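**Drendale Paint Library: questions we get, mostly on Fridays**

### What is a paint library?

We take in leftover house paint, check it, and lend out the tools to put it on a wall. The paint itself you keep. We used to say "borrow" for everything, and a man tried to return a gallon of eggshell.

### What does it cost?

Membership is $10 a year. Paint is free up to 6 cans per visit. If you need more than that, talk to Iara Godoy at the desk, who will want to know what you're building.

### Can I bring in my old paint?

Yes, if the lid still closes and the label can be read. Latex only. We don't take stain, spray cans, or anything stored in a mayonnaise jar.

### Will you have my exact color?

No. We have more than 100 colors on the shelf at any time, and yours was picked up this morning. Bring a chip and an open mind.
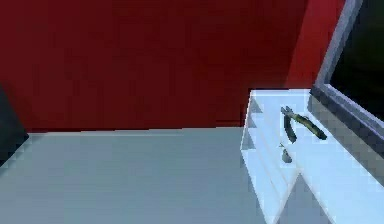

### I want a dark red room. How much do I need?

More than you think. Deep reds tend to cover poorly, so plan on a gray-tinted primer and three coats — four if the wall was white and you're fussy. Expect it to look different on each wall, too: a deep crimson can go a good deal brighter where the next face turns at another angle, and then you'll swear you were given two cans of different paint. Pale gray next to it calms things down. Hold back a cup for touch-ups, as we can't mix a match.

### Do you deliver?

Only to the Zandcombe branch, on the September run. Members there can pick up after 4 p.m.

### Is the Hudetti roller set worth reserving?

The long pole is. The small tray leaks at one corner, and we've written this on the tray.

### My question isn't here.

Ask at the desk. The phone rings in the mixing room, where the shaker is louder than you are.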